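# Sorting empty bottles without making a second mess

Empty plastic bottles take up more room than anything else we throw out. A dozen of them will fill a kitchen bin that would otherwise last most of the week. These are the habits that have worked in our house and in the workshop out back.

## Before they go in

Empty the bottle completely. A mouthful of soda left in the bottom will find its way out, and it dries into a sticky film that is hard to scrub off plastic. Stand the bottle upside down in the sink while you do something else, then give it a short rinse with cold water. Dishwater you were going to pour away is fine.

Check with your town about caps. Ours wants them left on. If yours wants them off, keep a jar next to the bin so they don't roll under the stove.

Labels can stay unless you are told otherwise. I used to peel them all and gave it up after 2 months.

## Lining the bin

Use a clear bag for bottles. You can see what is in it, and so can whoever picks it up, and you won't mix it up with the trash. Buy the bag one size larger than the bin.

- Push the bag down to the bottom with your fist so it doesn't hang halfway.
- Fold a good four inches over the rim.
- If it slips, stretch a wide elastic band around the outside, over the fold.
- Keep 3 spare bags flat under the liner. When you lift out a full one, the next is there.

A lightweight bin tips easily when it's empty. Put it against a wall or in a corner.

## Filling it

Big bottles go in first, standing up. Small ones drop into the gaps between them. If you toss everything in from across the room, the bottles bridge against each other and the bin looks full at half its load.
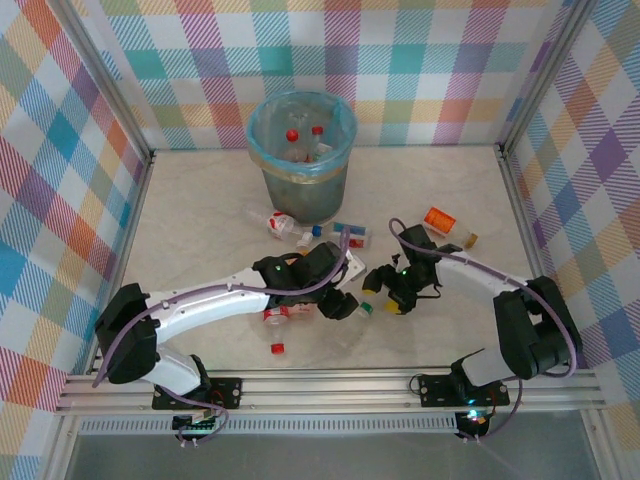
When you have a lot to clear at once, start with the bottles nearest the bin and work outward, so you aren't stepping over them. Pick up by the neck or the cap. Clear bottles are easy to miss on a light floor — look twice before you call it done.

Crushing saves space if your pickup allows it. Take the cap off, press the bottle flat from the bottom up, and put the cap back on tight. Otherwise it slowly springs back.

## Washing the bin

Once a month, take the bag out and wash the bin with hot water and dish soap. Wipe under the rim, where drips collect. Let it dry all the way before the new bag goes in. In July I do this every two weeks on account of the ants.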